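Section 4. Setting up your daily check-ins

Revised 04/06/2026. Replaces the August version of this section, toss the old one.

Before you start: band charged, Fatora app installed, account made (Section 2). If the band still blinks orange go back to Section 3, it isn't paired yet.

4.1 First check-in

1. Open Fatora. Tap Today.
2. Tap the plus sign, then Mood + Body.
3. Move the slider to where you are right now. Not where you were this morning. Right now.
4. Pick up to four feeling words. You can skip this but the weekly page will look pretty thin.
5. Tap Save. Band buzzes once.

Note: no buzz means the check-in is saved on the phone only. It gets sent over next time the two connect. Don't enter it twice, you'll get two dots on the chart and the average goes off.

4.2 Reminders

1. Settings > Reminders > Add.
2. Choose a time. Most people do best with one after lunch and one in the evening. Start with one.
3. Set the quiet window. Default is 60 minutes, so nothing will nag you again inside the hour.
4. Turn on Skip When Moving if you drive for work.

Caution: do not check in while driving. Skip When Moving catches most trips but it misses slow traffic.

If you dismiss the reminder 17 times in a row it shuts itself off. You have to turn it back on by hand, same menu.

4.3 Breathing break

1. Sit down. Feet on the floor if you can.
2. Hold the band button until the light goes blue.
3. Breathe in while it gets brighter, out while it dims. Runs 90 seconds and stops by itself.
4. Dizzy? Stop. Breathe normal. Next time use the Gentle setting (Settings > Breathing > Pace).

Caution: talk to your doctor first if you have a heart or lung condition or you get panic attacks that start with fast breathing.

Note: the Kováčik pace is the longer out-breath one. Some find it to slow. Nothing wrong with staying on Standard.
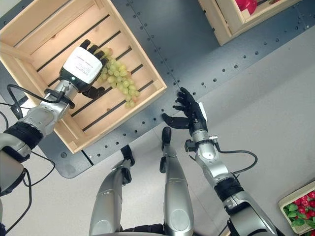
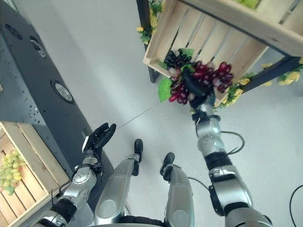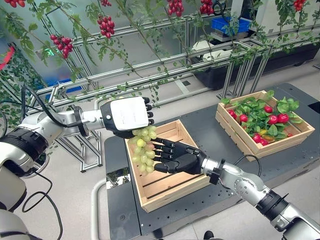 Grapes in the grip of a black robotic hand.

4.4 Reading your week page

1. Tap Week. Give it a few days of check-ins before you look, one dot tells you nothing.
2. Gray bars are sleep, the line is mood. Tap any dot to see the words you picked.
3. Swipe left for Strain. High strain with OK mood is common in a busy week and not a fault in the band.
4. To hide a day press and hold it, then Hide. Hidden days stay in the export.

Note: the app does not diagnose anything. A low line for two weeks or more, bring it to a doctor or counselor. If you feel unsafe, call your local emergency number, don't wait on the app.

4.5 Sharing (optional)

1. Settings > Sharing > Invite.
2. Enter the email. They get a link from Cumitz, good for one use.
3. Choose what they see: mood only, or mood and sleep. Feeling words are never shared unless you switch them on seperately.
4. To stop, tap their name, then Remove. Takes effect right away.

If your workplace signed you up through Batora, your employer gets group totals only. Your own page stays with you. You can check what went out under Sharing > Log.

4.6 If something's off

Slider jumps back: update the app, restart phone.
Reminders come late: battery saver is on. Add Fatora to the allowed list.
Week page blank: wrong time zone, usually after travel. Settings > Clock > Match Phone.
Band won't go blue: charge it, then try again. Still nothing, see Section 7, Reset.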